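# 촬영 일정론 4강: 장면 분해표와 8분할 페이지 계산

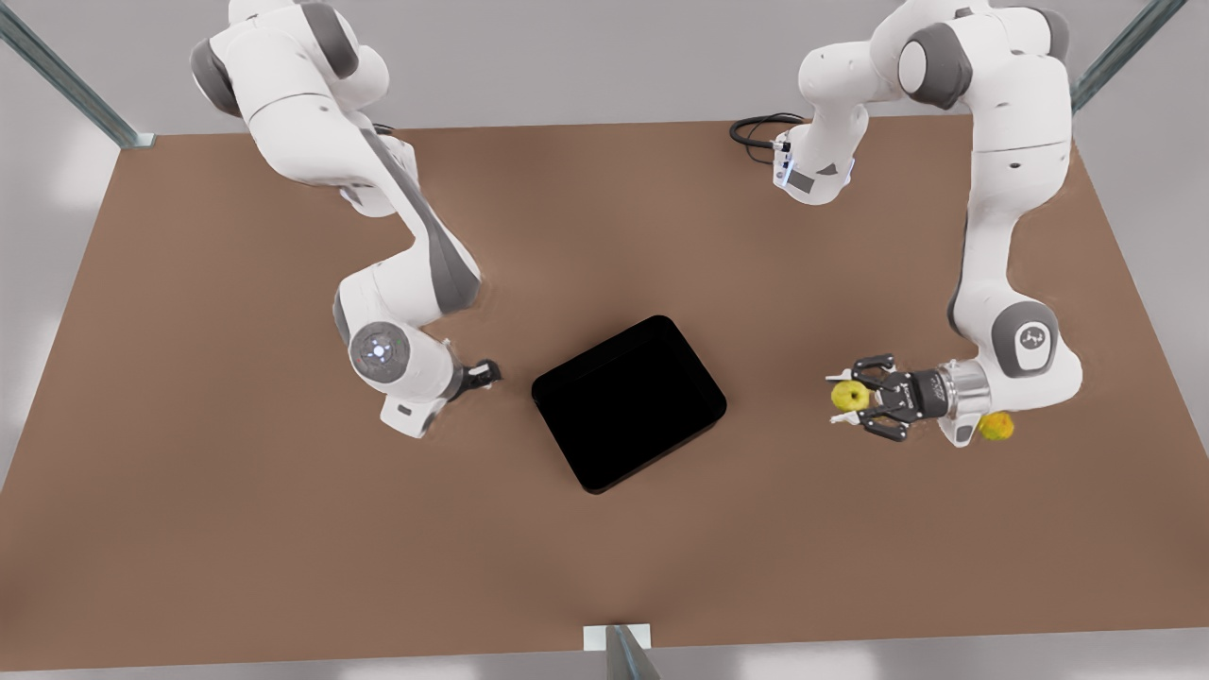
Efua Atinga의 의견으로는 8분할 계산은 분량의 척도일 뿐이며, 촬영 시간의 척도로 쓰는 순간부터 일정표가 틀어지기 시작한다고 한다. 대사 없는 반 페이지 추격이 세 페이지짜리 식탁 대화보다 오래 걸리는 일은 흔하고, 따라서 분할값 옆에는 반드시 별도의 시간 추정치를 적어야 한다는 것이다. 본 강의는 이 의견을 받아들여 분량(4.2)과 시간(4.5)을 서로 다른 열로 다룬다.

## 4.1 범위와 용어

이번 강의는 촬영용 대본이 확정된 시점부터 일정표 초안이 나오기까지의 작업을 다룬다. 예산 편성은 6강, 현장 진행 보고는 7강에서 다루므로 여기서는 필요한 만큼만 언급한다.

- **장면(scene)**: 장소와 시간대가 유지되는 대본상의 단위. 둘 중 하나가 바뀌면 번호를 새로 부여한다.
- **분해(breakdown)**: 장면마다 촬영에 필요한 요소를 추출하여 기록하는 작업.
- **분해표(breakdown sheet)**: 장면 하나에 대한 분해 결과를 적은 문서. 장면 하나에 한 장이 원칙이다.
- **스트립(strip)**: 분해표의 핵심 항목만 옮긴 한 줄. 일정표는 스트립의 배열이다.
- **분할값**: 장면의 분량을 페이지의 8분의 1 단위로 표시한 값.
- **요소(element)**: 인물, 소품, 의상, 차량, 특수효과 등 장면에 투입되는 항목 하나.

실습 대본은 장편 《Trurham》의 촬영고를 사용한다. 분량은 100페이지, 장면 수는 204개이다. 지난 학기 분해 실습에서 나온 요소 기록은 중복 등장을 포함하여 3,434건이다. 이 수치는 4.4의 검산에서 다시 쓴다.

## 4.2 분할값의 산정

한 페이지를 세로로 8등분하고, 장면이 차지하는 구간의 수를 센다. 표기는 대분수를 쓰되 약분하지 않는다. 4/8을 1/2로 적지 않는다. 합산할 때 분모가 섞이면 오류가 생기고, 스트립을 훑어볼 때도 비교가 어려워진다.

산정 규칙은 다음과 같다.

1. 장면 표제의 첫 줄부터 다음 장면 표제의 직전까지를 잰다.
2. 두 장면 사이의 빈 줄은 앞 장면에 포함한다.
3. 구간의 일부만 차지하면 가까운 쪽으로 반올림한다. 단, 최솟값은 1/8이다.
4. 8/8이 되면 정수 1로 올려 적는다. 9/8은 1 1/8로 적는다.
5. 장면이 페이지를 넘어가면 페이지별로 따로 잰 뒤 합산한다.

규칙 3의 최솟값 때문에 한 페이지에 짧은 장면이 몰리면 페이지 합계가 8/8을 넘을 수 있다. 이 경우 해당 페이지에서 가장 긴 장면의 값을 1/8 단위로 줄여 합계를 맞춘다. 가장 긴 장면이 둘 이상이면 뒤에 오는 장면에서 줄인다. 줄인 사실은 분해표 비고란에 적는다.

### 계산 예

장면 41은 12페이지 하단의 3/8과 13페이지 상단의 6/8을 차지한다.

3/8 + 6/8 = 9/8 = 1 1/8

장면 42는 13페이지의 나머지 전부이다.

8/8 − 6/8 = 2/8

장면 43은 14페이지 첫 줄에서 시작한다. 앞 장면의 값은 2/8로 확정되며, 이를 1/4로 옮겨 적은 답안은 감점한다.

### 몽타주와 전화 통화

몽타주는 대본에 한 덩어리로 적혀 있어도 장소마다 하위 번호를 부여한다(예: 57A, 57B, 57C). 몽타주 전체의 분할값이 하위 장면 수보다 작으면 규칙 3과 충돌한다. 이때는 하위 장면에 각각 1/8을 부여하고 초과분을 비고란에 적는다. 페이지 합계를 검산할 때는 초과분을 빼고 계산한다.

전화 통화를 교차 편집으로 쓴 장면은 양쪽 장소에서 모두 촬영해야 한다. 분할값은 대본 분량대로 한쪽에만 적는다. 다른 쪽 스트립에는 0을 적고 시간 추정치만 넣는다. 분량을 양쪽에 모두 넣으면 대본 총량이 실제보다 커진다.

## 4.3 분해표의 작성

분해표 상단에는 장면 번호, 실내외 구분, 장소, 시간대, 이야기 속 날짜, 분할값, 한 줄 요약을 적는다. 하단에는 요소를 범주별로 나누어 적는다.

| 범주 | 기록 대상 | 자주 나오는 오류 |
|---|---|---|
| 출연 | 대사 있는 인물, 이름 있는 무언 인물 | 목소리만 나오는 인물의 누락 |
| 보조출연 | 인원, 복장 구분, 동작 구분 | “군중”으로만 적고 인원 미정 |
| 소품 | 인물이 손으로 다루는 물건 | 미술 항목과 중복 |
| 미술 | 배경에 놓이는 물건, 세트 변경 | 직전 장면의 파손 상태 미반영 |
| 의상 | 이야기 날짜별 의상 번호 | 여벌 수량 누락 |
| 분장 | 상처, 노화, 가발 | 지속 기간 미기재 |
| 차량 | 화면에 나오는 차량 | 이동용 차량과 혼동 |
| 특수효과 | 비, 연기, 파손 | 재설치 시간 누락 |
| 음향 | 현장 재생 음악, 동시녹음 제약 | 재생 음원의 권리 확인 누락 |
| 비고 | 위 범주에 들지 않는 제약 | 범주 항목을 비고에 적음 |

소품과 미술의 경계는 인물의 접촉 여부로 정한다. 벽에 걸린 시계는 미술이고, 인물이 떼어내는 시계는 소품이다. 한 장면에서 미술이던 물건이 다른 장면에서 소품이 되면 두 분해표 모두에 소품으로 적고 관리 주체를 하나로 통일한다.

### 이야기 날짜

시간대(낮, 밤, 새벽)와 이야기 날짜(D1, D2 …)는 별개의 항목이다. 시간대는 조명과 촬영 시각을 결정하고, 이야기 날짜는 의상과 분장의 연결을 결정한다. 회상 장면은 F를 붙여 별도로 센다. 날짜를 확정할 근거가 대본에 없으면 임의로 정하지 말고 물음표를 붙여 연출부에 질의한다.

《Trurham》에서는 Moschos 여관 장면들이 문제가 된다. 대본상 연속된 세 장면의 시간대가 모두 밤인데, 두 번째와 세 번째 사이에 하루가 지났다는 대사가 한참 뒤에 나온다. 처음 읽을 때 D4로 묶은 답안이 많다. 분해는 대본을 끝까지 한 번 읽은 뒤에 시작한다.

### 암시된 요소

대본에 적혀 있지 않지만 동작상 필요한 요소도 기록한다. “우산을 접으며 들어온다”는 지문에서 우산은 명시된 요소이고, 젖은 외투는 암시된 요소이다. 암시된 요소에는 괄호를 친다. 괄호는 해당 부서와 협의가 끝난 뒤에 지운다.

과잉 추론은 피한다. 부엌 장면이라고 하여 조리 도구의 목록을 분해자가 작성할 필요는 없다. 그것은 미술부의 작업이며, 분해표는 일정에 영향을 주는 항목을 찾기 위한 문서이다.

## 4.4 검산

분해가 끝나면 다음 순서로 검산한다.

1. **번호 검산.** 장면 번호가 빠짐없이 이어지는지 본다. 삭제된 장면은 번호를 지우지 않고 “삭제”로 남긴다.
2. **분량 검산.** 분할값의 총합을 대본 페이지 수와 비교한다. 100페이지 대본의 총합은 800/8이어야 한다. 마지막 페이지가 끝까지 차지 않았다면 그만큼 뺀다.
3. **출연 검산.** 인물별 등장 장면 목록을 뽑아 대본과 대조한다.
4. **요소 검산.** 범주별 건수를 합산하여 전체 건수와 비교한다.

3,434건을 204개 장면으로 나누면 장면당 16.8건이다. 평균값은 검산의 출발점으로만 쓴다. 평균에서 크게 벗어난 장면이 모두 오류인 것은 아니며, 《Trurham》의 경우 장터 장면과 결혼식 장면이 건수의 상당 부분을 차지한다. 의심할 대상은 같은 장소의 다른 장면에 비해 건수가 지나치게 적은 장면이다. 앞 장면에 적은 요소를 “동일”로 생략한 경우가 대부분이다. 분해표는 한 장씩 따로 배포되므로 생략 표기를 쓰지 않는다.

장면당 평균 분할값은 800을 204로 나눈 값, 즉 3.9/8이다. 반 페이지에 조금 못 미친다. 장면 수가 분량에 비해 많은 대본이며, 장소 이동이 일정의 주된 변수가 될 것을 예상할 수 있다.

## 4.5 시간 추정

시간 추정치는 분할값에서 환산하지 않고 다음 항목의 합으로 구한다.

> T = S + n × (L + R × t) + W

- S: 장소 최초 설치 시간
- n: 카메라 설정 수
- L: 설정당 조명 및 카메라 이동 시간
- R: 설정당 예상 테이크 수
- t: 테이크 한 회의 평균 소요 시간(초기화 포함)
- W: 의상, 분장 교체 등 대기 시간

같은 장소의 장면을 연속하여 찍으면 S는 첫 장면에만 넣는다. 스트립 순서를 바꾸면 S의 위치도 바뀌므로 일정표를 수정할 때마다 다시 계산한다. t에서 가장 자주 빠지는 것은 초기화이다. 잔을 깨는 테이크라면 바닥을 치우고 새 잔을 놓는 시간이 t에 들어간다.

### 계산 예

Olleck 제재소 실내, 인물 둘, 분할값 1 4/8. S = 60분, n = 5, L = 20분, R = 4, t = 4분, W = 15분으로 둔다.

T = 60 + 5 × (20 + 4 × 4) + 15 = 60 + 180 + 15 = 255분

같은 장소에서 이어 찍는 두 번째 장면의 분할값이 3/8이고 n = 3, 나머지 조건이 같다면 S를 0으로 둔다.

T = 3 × 36 + 15 = 123분

분할값의 비는 4 대 1인데 시간의 비는 대략 2 대 1이다. 하루 촬영량을 페이지 수로만 약속하면 두 번째와 같은 장면이 모인 날에 일정이 초과된다.

## 4.6 스트립 배열의 우선순위

배열은 아래 순서로 제약을 적용한다. 상위 제약이 충족되지 않으면 하위 제약을 검토하지 않는다.

1. 장소 사용 가능 기간
2. 주연의 일정 가능 기간
3. 미성년 출연자의 근로 시간 제한
4. 낮과 밤의 전환 및 촬영 종료 후 휴식 시간
5. 장소 묶음
6. 세트의 파손 및 변형 순서
7. 보조출연 묶음
8. 이야기 순서

이야기 순서가 마지막에 오는 것에 대하여 연기 지도 쪽의 반론이 있다. Styliani Xenos는 관계가 뒤집히는 장면만이라도 전후 순서를 지켜야 한다고 본다. 본 강의의 처리 방식은 해당 장면 쌍을 “순서 고정”으로 표시하고 2번 제약 바로 아래에서 검토하는 것이다. 고정 표시는 연출자의 승인을 받은 쌍에만 쓴다. 표시가 많아지면 배열 자체가 불가능해진다.

밤 장면에서 낮 장면으로의 전환은 휴무일을 사이에 두고 배치한다. 반대 방향은 시작 시각을 조금씩 늦추어 처리할 수 있다. 실내 밤 장면은 창을 가려 낮에 찍을 수 있는지 먼저 검토하고, 가능하면 스트립에 “낮 대체”로 표시한다.

Wuvlow 선착장은 조수의 영향을 받는 장소이다. 장소 사용 허가가 종일로 나와 있어도 물높이가 맞는 시간은 제한된다. 분해표 비고란에 적힌 조수 조건을 1번 제약에 포함하여 처리한다.

## 4.7 대본 수정의 반영

촬영고 확정 이후의 수정은 장면 번호를 바꾸지 않는다. 추가 장면은 앞 번호에 문자를 붙인다. 수정 페이지를 받으면 분할값을 다시 재고, 변경된 분해표에만 수정 차수를 적어 재배포한다. 이전 차수는 폐기하지 않고 보관철 뒤로 옮긴다.

수정으로 장면이 짧아졌더라도 카메라 설정 수가 그대로이면 시간 추정치는 거의 변하지 않는다. 대사 몇 줄을 덜어낸 뒤 하루의 촬영량에 장면을 하나 더 넣는 것은 초보 조감독의 전형적인 오류이다.

## 4.8 과제

《Trurham》 촬영고에서 Olleck 제재소에 해당하는 장면을 모두 찾아 분해표를 작성하고, 4.5의 식으로 장면별 시간을 추정한 뒤 스트립을 배열한다. 식에 넣은 값의 근거를 장면마다 한 줄로 적는다. 장면 간 설치 시간의 중복 계상 여부를 별도로 표시한다.

제출물은 분해표 묶음, 스트립 배열표, 검산표이다. 검산표에는 4.4의 네 항목을 모두 포함한다. 연출부에 질의할 사항은 답을 추정하여 채우지 말고 질의 목록으로 첨부한다.

분해표 관련 문의는 Laurinda Esteves, 배열표 관련 문의는 Savvas Alexiou에게 한다. 5강 전까지 촬영고의 Wuvlow 부분을 읽어 올 것. 5강은 야외 장소의 예비 일정(우천 대체 장면)을 다룬다.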